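The Grey Sofa

Twenty-seven minutes till the van. Ningsih had it on her phone, the little van shape stuck on the Helley roundabout, not moving, then moving.

Keys. Where were the keys. Coat pockets, no. Kitchen drawer, no, just takeaway menus and a dead torch and the Krishnan paperwork she should of posted in the summer. Bathroom, for some reason. No.

So the sofa, then. It was always the sofa.

She'd bought it off a woman in Prerusora who swore blind it had never been sat on. Two flights up, two cousins swearing, a chip out of the bannister that the landlord would certainly find. And now it was going back down again and somebody at the other end would have to be told it was grey. Just grey. Her mother had wanted to know what kind of grey and Ningsih had said, the kind you get, Mum.

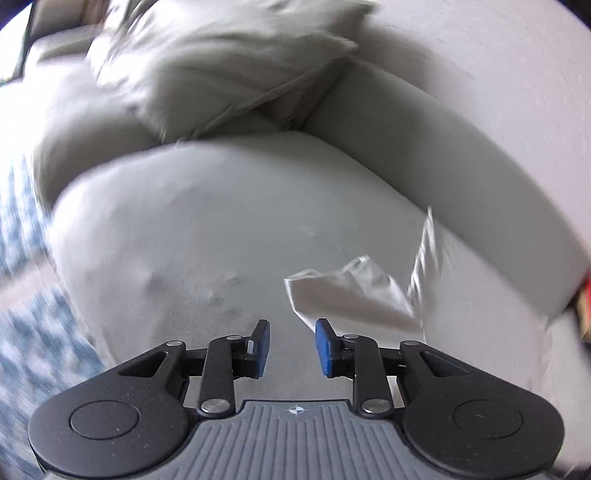 The seat cushion, with its marks.

She knew the marks. Or she said she did. The small dark one was tea, the night Dewi rang from the hospital and it was good news after all. Or else it was the biro. The others had just come, the way they do, a year of elbows and plates and falling asleep with the telly on.

Hand down the back. Crumbs. A hair grip. Something soft she let go of straight away. A pound coin, thank you very much. Further, right up to teh elbow, cheek squashed against the fabric, and it smelt of toast and the old flat and a bit of him, still, which she hadn't asked for.

She stayed there longer than she needed to.

Phone buzzed. Olomico Removals, your driver is 2 minutes away. Two! What happened to twenty-seven?

Up. Knees cracking. She thumped the cushion to get the dent out and it came up fat and round in the middle like it always did, never would lie flat, she'd tried turning it, tried sitting on it with intent.

Shoes. Other shoe. Bell going downstairs, long and cross, and her shouting coming, I'm coming, to a man who couldn't possibly hear.

The keys were in the door. Outside of it. All night, probably.

She took them out and went down.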